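3.2 Storage of dried samples in paper sacks

Moisture regain during storage is a known source of error in small-plot forage trials. Samples are commonly oven-dried, weighed once and then held for weeks before grinding, and the reported dry matter is taken from the first weighing only. Hrubý's earlier work at Vetov suggested that the error depends more on the closure of the sack than on the weight of the paper, but the number of samples was small and store humidity was not logged.

In the present trial 160 sacks of meadow hay were filled at the Fondirdale site in April. All sacks were of unbleached kraft paper from a single supplier (Tradia) and were dried at the same oven setting. Half were closed with a double fold and a clip; the rest were left with the mouth rolled down. Each sack held 200 g of material at filling. Sacks that split or were visibly damaged in handling were withdrawn, leaving 139 for analysis. An opened brown paper bag on a white tabletop appears in Figure 4.

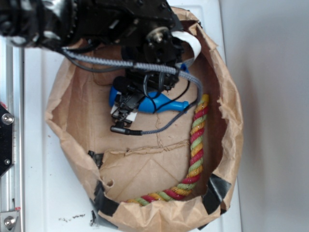 Why was the mouth of the open sacks rolled down and not simply left standing?

A standing mouth tends to fall inwards as the paper softens, and the opening then differs from one sack to the next. Rolling the rim outwards keeps the exposed surface of the hay close to constant, so that regain can be compared between sacks.

Regain was expressed as a percentage of oven-dry mass. Weighings were made at the same hour of the morning throughout, with the balance checked against a reference mass before each session. A total of 527 weighings was retained. Readings taken while the store door stood open were dropped before analysis, as the balance drifted noticeably in moving air.

Open sacks gained mass faster than folded sacks over the first days of storage, after which the two curves ran close together. Position on the rack had a smaller effect, confined to the shelf nearest the outer wall. The model of Bartoš fitted the folded sacks well but underestimated early regain in the open ones, probably because it treats the paper as the only barrier to vapour.

The weighing protocol was drawn up by Anežka Hrubý and is given in full in Appendix B. Corrections for the mass of the paper itself, which also takes up water, are treated in Section 3.3.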